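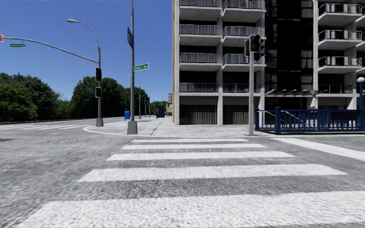 Last changed: December

4 min read

Everyone claims their sidewalk robot transfers from simulation. We doubted it, so we re-ran the Stollora navigation policy on Itbridge's rendered city. Try the same before you quote anybody's success rate.

1. Fix your routes first. We used 12, all ending at a street corner, and chose them before loading the policy - picking afterwards is cheating.

2. Run each route 24 times with new seeds. Look at the ground texture up close. Stains and joints in the paving are where I'd expect a depth model to invent obstacles.
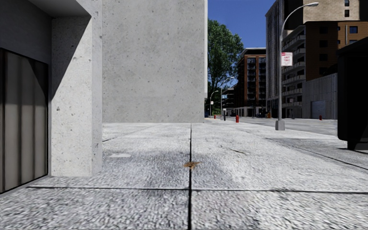 Oda wrote in to say that seeds alone prove little if the sun never moves, and that we should vary the lighting too. Fair. We haven't.

3. Log every stop. Ours came to 358, and the summary score hid nearly all of them. Cracked slabs deserve their own label.

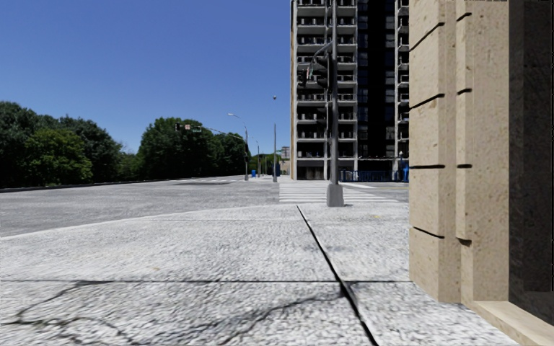
4. Add walkers last. A person striding past a doorway is a harder test than an empty crossing, and the Vistuvstead baseline leaves walkers out.

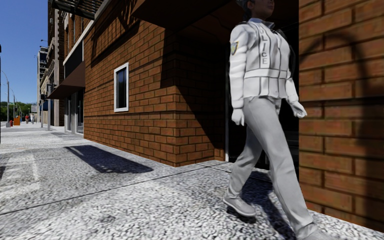
5. Publish the failures with the score. I still wouldn't call any of it transfer.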